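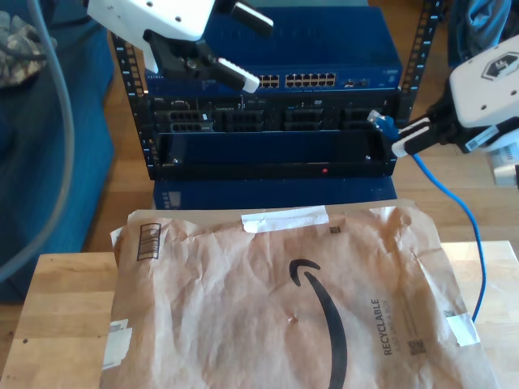

What does a tide gauge measure?
The height of the water against a fixed mark on land, and nothing else.

Anathi Baloyi had written those two lines at the top of the Nedano station manual in June, and Tharindu Kanagaratnam disliked the second one. He read it again on the ferry. The manual ran to 20 pages, of which 11 were tables.

The station was a concrete hut on the Hettiarachchi pier. Inside it a float sat in a vertical pipe, and a pen recorded the float on a paper drum. The drum turned once a day. Tharindu changed the paper, wound the clock and leveled the pen.

The trace was high by two centimeters. He checked the staff outside and got the same figure as the table. He checked the pen again. It was still high by two.

He telephoned Baloyi.

"The float is reading against the pipe," she said. "What is the pipe fixed to?"

"The pier."

"And the staff?"

"The old seawall."

She waited. He could hear her turning pages.

"Then the water is fine," she said. "Get the level out and shoot the benchmark."

It took him five hours, with one break for rain. The pier had gone down at the seaward end. He entered the correction in the log, dated it 09/12/2024, and signed it. Under Remarks he wrote: Pier settled, sea unchanged – see page 11.

On the ferry back he opened the manual and crossed out "on land." He looked at the gap for a while, then wrote the words back in, smaller, with a question mark after them.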